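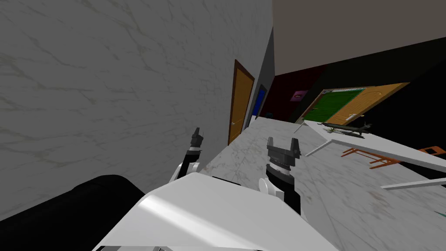
Gallery: House Rules for Two-Arm Robots in Simulated Rooms

Home > Gallery > Good Practice

This page collects the rules we use at Wogan when we work with a two-arm robot in simulated rooms. We wrote them first for our own group and later for our partners at Plondale, who asked for a short version that a new person can read before the first day of work. The picture comes from the simulator, and the notes after it are grouped by subject. If you want the full text, please ask for the Wornudum handbook, which is 47 pages long and has all the forms in the back.

Start position

Both grippers point up and forward, away from the body, before any command is sent. The fingers should be easy to see in the robot's own view. If one of them is hidden, we stop and set the arms again.

We do not begin a run with an arm resting on a wall or on furniture. In a simulator this costs nothing, but the same program may go to a real machine later, and there it can break a finger or a joint.

Doors

The room has several doors: wood, blue, green, and one in a golden orange tone. In our task text we always name a door by its color and also by its wall. "Open the door" is not an accepted instruction. "Go to the blue door on the marble wall" is accepted.

A door is treated as closed to the robot until the task sheet says it may be opened. This rule looks too strict for a simulated house, and we had a long discussion about it. We kept it, and after one season I think it was the right decision.

Table and chairs

Thin things are the difficult ones. A tabletop seen almost from its edge is only a narrow line, and the legs of the white table and the orange chairs are slender too. The rule asks for a slow approach whenever furniture legs are in the view, with the speed limit set to 100 mm per second at the gripper. Far from furniture the limit is 200.

Please do not change the limits inside the program. They belong in the settings file, where the reviewer can find them.

Objects on the table

There is a long dark object on the table, shaped like a rifle or some tool, and near one end of it a small green sprig. The rule for objects like the long one is simple: when the shape is not clear, or when it looks like something dangerous, the robot does not pick it up. It reports the object and waits for a person to decide. We use the same rule in simulation and on the real floor, so that the people and the programs learn only one habit.

Soft or thin objects, such as plants, are taken with the lowest grip force. If the object list has no entry for it, the lowest force is also the default.

Camera tilt

The view is strongly tilted, and the walls and the ceiling go across it at an angle. We accept tilted views in the test set and we do not rotate them before review. A reviewer must see the same thing that the program had to work with. Only the tilt value is written in the log, in degrees, with one decimal.

Dark areas

Part of the room falls into black. A dark area is counted as unknown space, never as free space. The arms may not be planned through it. In the Trero version of our checklist this was item 12, but people often skipped it because it stood on the second page, so now it is item 3.

What we write down after each run

The name of the room and its version. The start position of both arms. Each contact, also the light ones. Each moment when a person took over, with the reason in one sentence. The log must be saved before the next run begins, even if the run was short or was stopped early.

Our present test set has 126 runs. New runs are added on Sunday night by the server, and the reviewers read them in the days after.

Use of the picture

You may use the picture in teaching and in your own safety documents. Please write "Wogan simulation group" next to it and do not cut the grippers out, as the start position rule refers to them. A larger size can be requested from the contact page.

Back to Gallery | Next: Rules for Mobile Bases | Contact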